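Progress report to the Callgate fund, 5 October 2018

Thank you again for your patience with us since March. The work of getting old office computers back into use has moved along nicely – slower than I promised, but nicely.
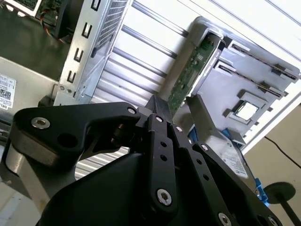

We have 11 towers on the list now, and most of the time goes into opening them up and deciding what is worth keeping.
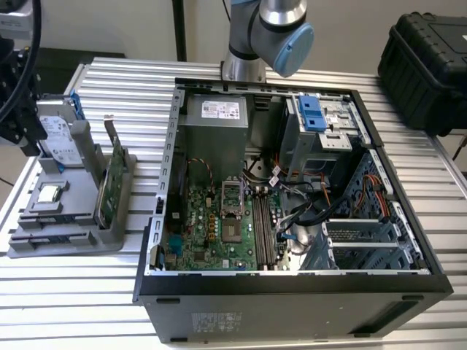 Tower on its side, panel off, processor socket empty.

Memory is our biggest expense, and I would like to move 60 dollars over from the cables line if you are agreeable.

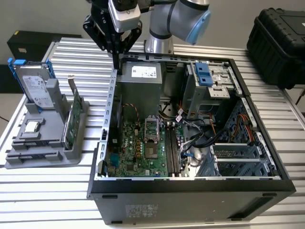 Graphics cards are a happier story, and we plan to reuse every one that passes its test. 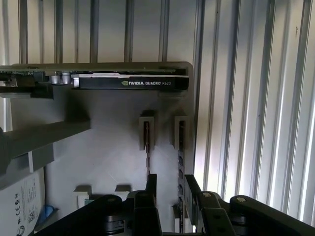

Yuto Tsuji would like the cards tested before the drives next time, and I think that's a fine idea.

Petthorpe Computer Reuse, Room 3102 | Back to top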